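Covering City Hall From the Kitchen Table: Household Tips for the Unpaid Press

The Virkell council meets at seven, which means the people who write about it eat at five-thirty or not at all. I've put out the Staster newsletter from my kitchen for long enough to have ruined two tablecloths and one friendship, and the tablecloths were harder to replace. These are the things I'd tell anyone starting a neighborhood news sheet at home. None of them will make the zoning board more interesting.

Clearing the table

Clear it completely. I know you think you can work around the fruit bowl. The agenda packet for the spring meeting ran to 81 pages, single-sided, and by the time you've pulled out the budget pages to compare them with last year's, the fruit bowl is sitting on the sewer bond.

Sort the packet by what will make people angry, with parking on top. Street renaming goes next, then trees, then anything involving the Mirnisport rink, then money. The order in which the clerk printed it was chosen by somebody with other goals.

Binder clips beat staples. You will take the packet apart again at eleven at night, and a butter knife is a poor staple remover and worse on butter afterward.

Newsprint and the good wood

Old papers are the backbone of the job and they shed ink like a black dog. Put a bath towel under any stack you plan to leaf through. If the ink has already gone onto the table, try a barely damp cloth with a drop of dish soap and go with the grain. On painted surfaces, a pencil eraser gets most of it. On your forearms, wait.

Clippings you want to keep should be copied onto decent paper the same week. Newsprint turns the color of weak tea, and it gets brittle along exactly the fold that runs through the alderman's quote.

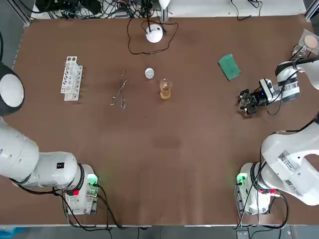 Recording an interview at home goes better if you set up before the official arrives. People who have just sat down will say something wonderful in the first minute, and you'll be hunting for the charger. Test the recorder with the dishwasher off. Put it between you and the guest, closer to the guest, on a folded napkin to soften the thumps when they pound the table about potholes. Pick one with a light you can check without leaning in. Keep any cables on your own side of the table, where the only person likely to trip is you. Then take written notes anyway. Write the time in the margin whenever something useful gets said, and you won't have to listen to your own laugh for an hour looking for it.

Offer coffee, in a heavy mug. Skip anything with crumbs or a wrapper. I once lost a full answer on the Sarmiento Street sidewalk fund to a sleeve of crackers, and the councilman has never been that candid again, possibly because he was never that hungry again.

Turn the clock radio off, too. Fridges hum, and there's not much to be done about a fridge. Moving the chairs to the far end of the room helps more than any setting on the machine. If you unplug it, put your car keys inside so you can't leave the house without plugging it back in.

The public records drawer

Give records requests their own kitchen drawer. Mine used to hold takeout menus, and the turnover is about as quick. Each request gets an envelope, and on the front go the date you sent it, what you asked for in one plain sentence, and the date you'll call if they haven't answered. I use 14 days for the first call. By the second call they know my voice, and by the third I get transferred to a gentleman who sounds as if he's in a stairwell.

Do not keep this drawer next to the stove. Envelopes near a stove acquire grease, and grease acquires the rest.

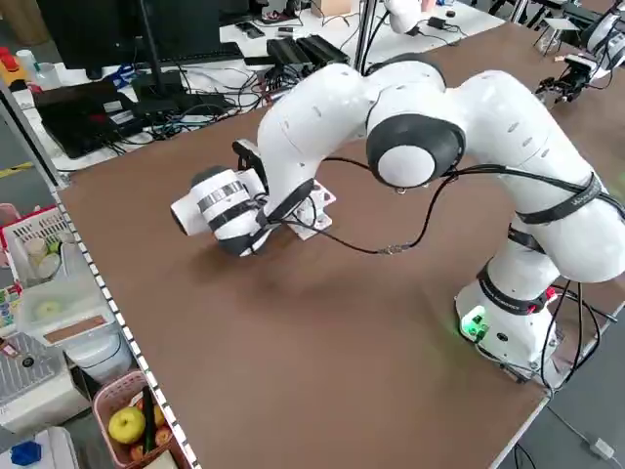 Mirsad Delić wrote in after the last edition to complain that I'd left out the telephone, and he has a point. He does all his calls standing at the counter with a legal pad taped down at the corners, so it can't slide while one hand holds the phone. Painter's tape, he says, because masking tape took a strip of finish off and he heard about it for the whole of May. He also reads every quote back before hanging up. Half the time the person on the other end makes it longer, a quarter of the time they deny it, and now and then they say thank you.

Folding and delivery

Folding is where the volunteer spirit goes to die. Use the back of a spoon for the crease, one firm stroke from the middle out. A wooden ruler works if your spoons are fancy. Fold in small batches and press them under the dictionary, which finally gets some use out of it. If you have a teenager in the house, fold alone; it's faster.

For wet weather, bread bags. Turn them inside out first or Mrs. whoever on the corner will be reading about the tax levy with sesame seeds in it. A clothespin on the railing holds a bag in wind that would carry off a rubber band, and people give you the clothespins back, eventually, usually with a correction to page 2 attached.

Cleaning up after deadline

Toner on the table should be picked up dry. Wet it and it smears, and now you have a gray table. A soft cloth folded into a pad gives you clean faces to turn to as each one fills up. Shake it outside, downwind of your own laundry. Glue stick rubs off a sealed tabletop with a fingertip and some patience.
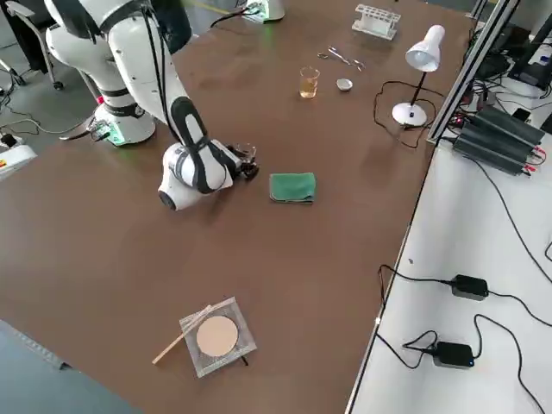
Folded green cloth on a brown tabletop, small beaker behind.

Keep the marked-up proofs for 31 days, then recycle them. Anybody who's going to object to something will have done it by then. The exception is anything about the rink. Save all of that, in a box with a lid, somewhere dry, and write the year on two sides so it doesn't matter which way your brother-in-law shoves it under the stairs.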